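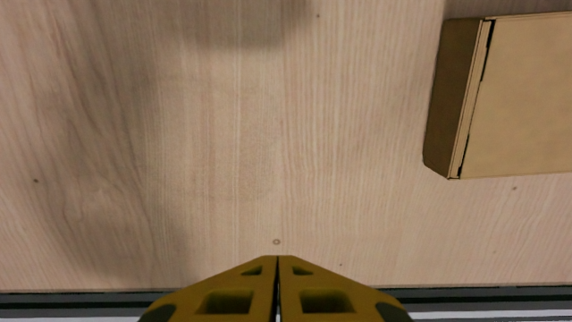 What Is a Punt, and Why Do Football Teams Give the Ball Away?

If you are new to football, the punt can look like a mistake. A team has the ball. It wants to score. Then a player walks out, drops the ball toward his foot and kicks it down the field to the other team.

Teams do this on purpose, and they practice it every week. To see why, you need to know how a team keeps the ball.

Four tries

The team with the ball is called the offense. The other team is called the defense. The offense gets four tries to move the ball 10 yards. Each try is called a down.

If the offense gains 10 yards or more in those four tries, it earns a new set of four. This is called a first down. The team can keep earning first downs all the way to the end zone.

If it does not gain 10 yards in four tries, the other team gets the ball right where it is. That is called a turnover on downs.

You will hear announcers say things like "third and seven." The first number is the down. The second is how many yards the team still needs. So "third and seven" means it is the third try and there are seven yards to go.

Fourth down

Fourth down is when a team has to choose. There are usually three choices.

It can go for it. This means running a regular play and trying to get the yards that are left.

It can try a field goal. The kicker tries to send the ball over the crossbar and between the two goalposts. A field goal is worth three points. The team needs to be close enough for the kicker to reach.

It can punt.

A punt scores no points, and the other team gets the ball. But the other team has to start from much farther back.

Where you start matters

A football field is 100 yards long from goal line to goal line, with an end zone at each end. The yard lines count up from one goal line to the 50, and then back down to the other. Each team defends one end.

Say the Heo team has the ball on its own 25-yard line. "Its own" means the half of the field it is defending. It is fourth down and Heo needs nine yards.

If Heo goes for it and comes up short at the 25, the Usta team takes over there. Usta needs only 25 yards for a touchdown. It may already be close enough for a field goal without moving at all.

Now say Heo punts. The ball goes 40 yards and is not run back. Usta takes over on its own 35-yard line and has 65 yards to go for a touchdown.

Usta has the ball either way. With the punt, it has 40 more yards to cover. Coaches call this field position. Good field position means you start close to the other team's end zone. Bad field position means you start far from it.

The people in a punt

A punt takes all 11 players on the kicking team. Three jobs have special names.

The long snapper bends over the ball at the line. He throws it backward between his legs to the punter, who stands 15 yards behind him in high school, college and professional games, or sometimes a little closer. With younger players the distance is shorter. The snap has to go straight and fast. Some long snappers do nothing else for the whole game.

The punter catches the snap, takes a couple of steps, drops the ball and kicks it before it touches the ground. The drop is the hard part. If the ball tips the wrong way as it falls, it will come off the side of the foot and go out of bounds a short way down the field. This is called a shank.

The gunners line up out wide, near the sidelines. They run down the field as fast as they can and try to tackle the player who catches the ball.

The rest of the kicking team blocks first and runs second. They have to stop the other side from reaching the punter.

The receiving team has a special player too. He is the punt returner. He stands far back and waits for the ball to come down. Then he tries to run with it.

The fair catch

Catching a punt is not easy. The returner has to look up at the ball while people are running toward him.

The rules give him a way to stay safe. He can raise one arm high over his head and wave it from side to side before he catches the ball. This is the signal for a fair catch. After that, the other team may not hit him or get in his way while he makes the catch. In return, he may not run with the ball. His team starts from the spot where he caught it.

He can also leave the ball alone. A football is not round, so it bounces in odd directions. It might roll toward the end zone or hop back the way it came. If a player on the kicking team touches it first and holds it still, the officials blow the play dead at that spot. This is called downing the ball.

If the returner touches the ball and drops it, anyone can fall on it. That mistake is called a muffed punt. When the kicking team recovers a muffed punt, it gets the ball back.

High or far?

You might think the best punt is always the longest one. It often isn't.

A long, low punt gets to the returner quickly. The gunners are still far away, so he has room to run. A high punt stays in the air longer, and the gunners have time to get there. The time the ball spends in the air is called hang time. A punt with 4 seconds of hang time gives the gunners a good chance of being there when the ball comes down.

Wenche Berge coaches kickers and punters at the Galix youth camp. She has her punters aim for height first.

"Kids want to kick it to the next town," Berge said. "I tell them to kick it up where their friends have time to run. The distance comes when their legs get longer."

Too far can also be a problem. If a punt goes into the end zone and nobody brings it out, that is a touchback. The receiving team gets the ball on its own 20-yard line. So when a punter is near midfield, she or he tries to drop the ball close to the goal line without letting it go in. A ball that stops on the 5-yard line is much better for the kicking team than one that rolls another five yards.

When teams do not punt

Some teams punt less than others. If it is fourth down with one yard to go, many coaches would rather go for it. One yard is a short way, and keeping the ball is worth a lot.

The score matters too. A team that is losing with two minutes left may not get the ball back if it punts. That team will often go for it even when it needs a lot of yards.

The weather can change the plan. Wind blowing toward the punter makes a punt shorter. Wind from behind can carry it a long way.

Once in a while, a team only pretends to punt. Everyone lines up as usual, but the punter runs or throws a pass. This is a fake punt. It works best when the other team does not expect it, so you will not see one very often.

What it is like to be a punter

Vega Cantero is 12 and punts for her team. She also plays safety on defense. She said the waiting is the strangest part.

"You stand around and then it is third down and everybody looks at you," she said. "If we get the first down, I sit back down. Sometimes I get ready six times and don't kick."

She practices her drop at home in the hallway, without kicking. She holds the ball flat in front of her, lets go and watches how it lands. Her team practices punts every Thursday at the end of the day, when people are tired. Her coach, Bok-nam Kwak, says that is how they feel in a real game.

Try this

You can practice the drop in a yard or a park. Ask a grown-up first, and stay away from windows and roads.

Hold the ball in both hands with the laces up. Point the nose of the ball the way you want it to go, and turn it in just a little. Take one step. Let go with the hand you don't need, then let go with the other. Do not toss the ball up. It should fall flat and level.

Do this ten times without kicking. Then do it with a soft, slow kick. Watch the ball in the air. If it spins in a tight spiral, you hit it well. If it tumbles end over end, the drop was probably crooked, so go back to dropping.

Words to know

Down: one try by the offense to move the ball.

First down: the first of four tries. A team earns a new one by gaining 10 yards.

Field position: where on the field a team has the ball.

Hang time: how long a kick stays in the air.

Fair catch: a catch made after signaling. The returner can't be hit and can't run.

Muff: touching a kick and failing to hold on to it.

Touchback: when a punt ends up in the end zone and is not run out. The ball comes out to the 20-yard line.

Shank: a kick that comes off the side of the foot and goes the wrong way.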